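Robot class, week 9

Monday, late. Back from class and too awake to sleep, so I'm writing it down while I still remember it.

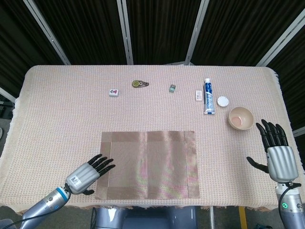
I got to Jutholm before six and Macarena Núñez was already there with the laptop open. She had the schedule taped up next to the door. Each team gets forty minutes with the robot and then has to give it up, even in the middle of a run. We were second. The team before us ran over and lost five minutes of it arguing about a file name, and those five minutes came out of ours.

Our task for the term is called "clear to center." The robot has to pick up one object from the far side of the table and set it down on the placemat without dragging it. It sounds like very little. We have been at it since the start of April and we have done it properly with two things, the correction tape and the toothpaste. The mahjong tile is still beating us. It is small and hard, and when the fingers close on it from above it shoots out to the side. Opoku's team has the same trouble and they solved it by sliding the tile toward the hand first, but the rules say no dragging, so I don't know how they expect that to be scored.

Tonight I wanted to try the left hand coming in lower, with the thumb already down before the reach starts. I had written the new waypoints on the bus. Two of them were wrong. I had the sign flipped on the wrist and the preview on the laptop showed the palm turning up to the ceiling, so at least we caught it before sending anything to the arm. Fixing that took most of our first ten minutes.

After that we did get some real attempts in. The first one stopped short. The second touched the tile and pushed it. On the third the thumb and the first finger had it and lifted it, I would say an inch, and then it dropped onto the cloth. Macarena clapped anyway. I was annoyed and also pleased.

She thinks the grip force is fine and the problem is how fast we close. We have it at 200 in the settings and she wants us to halve it and change nothing else next time. I tend to change three things at once and then not know which one did it, and she has told me so more than once.

We didn't touch the right arm program. It is parked with the fingers up while the left one works, and that pose is good enough for now. The bowl is supposed to be the right hand's job. I have no plan for the bowl yet. I think the rim is the way to go but the instructor said to look at the Plaltix notes first – there is a section on round objects that I keep meaning to read.

Our log is up to 3660 lines. I should trim it before it goes in the report.

To do before next class: halve the closing speed. Check the wrist sign again. Read the section on round objects. Ask if the Clomville date is fixed, since I have to request the day off work. Bring my own charger.

Missed the early bus and got home at ten. Ate cereal.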